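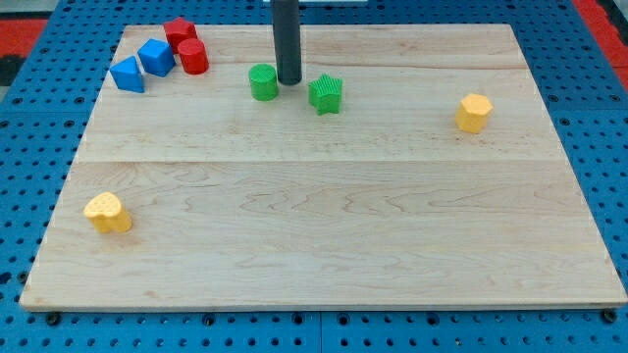
Cumthorpe Tabletop: data card

Maintainers: Mirta Espinoza, Gualtiero Serra
Task writing and labels: Zanele Coetzee
Last revised: July
Status: in use, still changing

What it is

Cumthorpe Tabletop is a set of 2,949 recorded episodes of one robot arm moving small toy blocks over a wooden board. The arm carries a plain rod. It can push and nudge, and that's all it can do. Each episode pairs a typed instruction with the camera stills and arm positions recorded while the arm tried to follow it.

We started collecting it because people at Grirnovari, who pay for part of this work, kept asking when a machine would be able to clear a kitchen table or sort returned parts into bins. Our answer then was "not yet", and it hasn't changed much. The set is meant to show where the trouble starts when you take nearly everything hard out of the job.

The blocks

Eight blocks, two of each color:

red: star, cylinder
blue: cube, triangle
green: cylinder, star
yellow: octagon, heart

The colors and shapes overlap on purpose. "Push the star" is a bad instruction because there are two of them. "Push the green star" is fine. About language we kept one rule: if a person standing at the board would have to ask which one, the episode is tagged ambiguous and left out of the main score.

Two terms come up all through the labels. "Cluster" means blocks near enough that moving one is likely to disturb another, like the red and blue ones in the far left part of the board in the still. "Loner" means a block with open wood on every side, like the yellow heart.

Instructions

There are 68 instruction templates. Some typical ones after filling in:

push the yellow heart to the yellow octagon
separate the two red blocks
move the green cylinder left of the blue cube
bring all the green blocks to the near edge
make a line with the blue and yellow blocks

Left, right, near and far are always from the camera's side. Early episodes mixed this up with the arm's side. Shireen Mkhize relabeled them, and the old strings are kept in the field instruction_raw in case someone wants them.

What is in an episode

instruction: the text as typed
instruction_raw: the text before cleanup, often the same
stills: color, one fixed viewpoint
tip_xy: position of the rod tip over the board
outcome: done, partly done, not done
ambiguous: yes or no
notes: free text, mostly empty

Outcome was judged by a person looking at the final still. "Partly done" is the weakest label in the set. Two labelers can look at the same ending and disagree over whether three blocks make a line. We haven't fixed this.

How this relates to chores

Pushing blocks is a small piece of wiping crumbs toward an edge, or squaring up boxes on a packing bench. It leaves out grasping, lifting, soft things, liquids and people walking past. A policy that scores well here hasn't shown it can tidy anything.

With that said, the failures look familiar if you've watched a machine try a real bench:

Round blocks are touchy. A push a little off center sends the tip sliding around the side.
Clusters are hard. Getting one block out without dragging its neighbor takes planning, and the simple policies don't plan.
The edge is hard. Once a block is close to it, there may be no room to get the rod in behind.
Stopping is hard. Policies often finish the job, keep going and undo it.

Uriel Insaurralde ran the Bhuiyan baseline on 40 held-out instructions. It did well with loners and badly with anything that said "separate". The scripts are in the folder baselines. Please rerun them on your own hardware before quoting a result – small changes in rod height made a difference for us.

Split

The held-out part is split by instruction template, with no template shared between training and test. A random split by episode makes every method look better than it is. If you use one anyway, say so in your write-up.

Known problems

One board, one set of blocks, one arm. Do not expect anything trained on this alone to carry over to a different surface.
The rod hides part of the board in many stills. A block behind it can be missing from the picture and still be on the board.
Light varies between sessions. We did not correct for it.
The Plollitz converter, version 1, swaps the two axes of tip_xy. Use version 2.
There are 2,000 episodes with stills stored at the full rate. The remaining 949 were thinned to save space and carry the tag thin.

Not for

Safety claims, product claims, or any statement that a home or factory task has been solved.

Reporting mistakes

Open an issue with the episode number and the label you think is right. Label fixes go to Zanele, converter and file problems to Gualtiero. Fixes are batched into the next revision and listed in CHANGES.txt.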